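Section 4: Setting up the hot drinks point

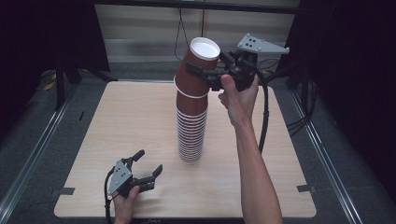 Fig. 4 – Brown paper cups in a tall stack, upper part gripped above the lower.

This section covers the Lornmont urn, the cup supply and the drip tray. It assumes you have read Section 3 (power and water) and have the urn standing where it will stay. The supplier's leaflet says the whole job takes 2 minutes. Allow the better part of an hour the first time.

4.1 Choosing the spot

1. Put the urn on a level table that doesn't rock. Push down on each corner with your full weight. If it moves, find another table. Folded cardboard under a leg works until someone kicks it.

2. Keep the urn at least an arm's length from the table edge where people queue. The leaflet shows it right at the front. We don't recommend copying the leaflet.

3. Run the cord behind the table to the wall socket. Don't use a power board. The Lornmont has a plug that looks like any other, but it draws a lot more than a kettle does, and the board at the Teixeira Street hall went brown at one end before Joaquim Veloso unplugged it.

CAUTION: Never move the urn with water in it, even if you think it has cooled. The handles are for lifting it empty.

4.2 First fill and rinse

1. Take out the paper insert, the spare washer and the bag of crystals. Keep the washer. The crystals go in the bin.

2. Fill to the lower mark with cold water. The sight glass reads high when the urn is tilted even slightly, so check by looking inside as well.

3. Switch on, bring to the boil, switch off. Wait until it is cool enough to touch, then drain through the tap into a bucket.

4. Do this again. The box says "rinse-free". Beatriz Baptista made tea from a rinse-free urn in March and it tasted of new garden hose.

5. Fill to the upper mark and leave the lid locked.

Note: The green light means the element is off. It does not mean the water is ready. The thermostat cuts in and out, so you can get a green light on water that has gone off the boil. Run a little into a cup and look for steam.

4.3 Cups

1. Use single-wall paper cups only with a sleeve, or use double-wall. "Heat resistant" on a carton tells you the cup will survive. It says nothing about your fingers.

2. Check the carton count against the delivery slip before you sign. Our last order was for 1,255 cups. How a supplier arrives at that number in full sleeves is a question we have put to them twice.

3. Split a tall stack before you put it out. Hold the upper part, steady the lower part against the table, and lift. If the two won't part, give the upper part a small twist. Squeezing harder only crushes the rims, and a crushed rim leaks under a lid.

4. Stand the stacks upright, away from the tap. Cups that have caught steam go soft and stick together. Throw them out.

5. Don't rely on a wall-mounted cup dispenser. We tried the Dustemon tube, which is advertised as dropping one cup at a time. It dropped three, or none. Hélder Patrício says his works well enough if you fill it only halfway, and you are welcome to try that.

CAUTION: Paper cups are not to be filled above the top of the sleeve. Leave a finger's width for milk.

4.4 Drip tray and tap

1. Slide the tray under the tap until it touches the foot of the urn. There is no click, whatever the leaflet says.

2. Test the tap with warm water before the first hot fill. Push down for a short pour, lift for a continuous one. Tell everyone serving about the second position, as it will keep running after you let go.

3. If the tap drips, drain the urn and fit the spare washer. Tightening the collar will stop the drip for a day – then it will crack the collar. A new collar from Irard costs more than you would think, plus postage.

4. Empty the tray before it looks full. It holds nearly 296 mL, less if the table slopes.

4.5 Descaling

The maker says every six months. In hard-water towns that is wishful. Look at the element each month and descale when you can't see the metal.

1. Switch off, unplug, drain.

2. Cover the element with a mix of one part white vinegar to two parts water. Branded descaler does the same thing and costs several times as much. Sugeng Kwok ran both side by side and could find no difference.

3. Leave for 23 minutes, then look. Heavy scale may want another go.

4. Drain, then rinse until you can't smell vinegar.

Note: Some people will tell you to boil the vinegar. It does work faster. It also clears the hall.

4.6 Before you open

Lid locked. Cord out of the way. Tray empty. Sleeves beside the cups. Bucket under the table. Put the name of whoever is in charge of the urn on the sheet by the door, and if the sheet is missing ask Joaquim Macedo for another.

For faults not listed, see Section 7. The help line printed under the base was disconnected when we last rang it.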